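The Serving Tray Doesn't Deserve Its Comeback

Every spring some home store decides we need trays again. This May it was Tritico, which wants $65 for a round one and calls it "the heart of the table." I have my doubts. A table already has a heart. It's the flat part where you put things.

The argument for trays is that they save trips. Fine, let's take that seriously. My kitchen in Clenton is 80 feet from the back porch, and I have carried plates over that distance for years with two hands and no equipment. With a tray I still need both hands, and now I can't open the screen door.

Round trays are the worst of the lot. Plates are round too, and circles don't pack. Put three on a round tray and you get a gap in the middle nothing fits into, and sooner or later one of them is hanging over the side.

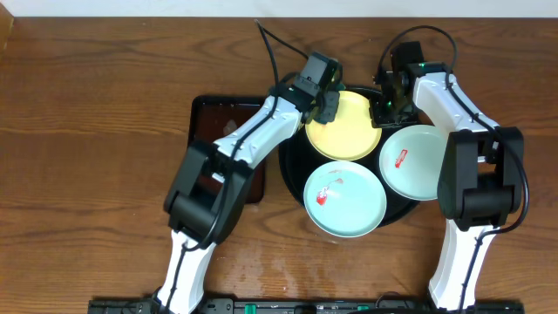

Three plates on a round black tray, one of the two teal ones a little over the edge.

I'll grant that colored plates look good against black. But so does a reddish-brown wooden table, and you own that already. Why pay to cover the nicest surface in the room?

Prirkik's spring catalog says a tray "brings order." Mine brought a place to leave mail. It sat by the toaster until I gave it to my neighbor, who keeps it behind her microwave - standing up, the only way a tray takes up a reasonable amount of room.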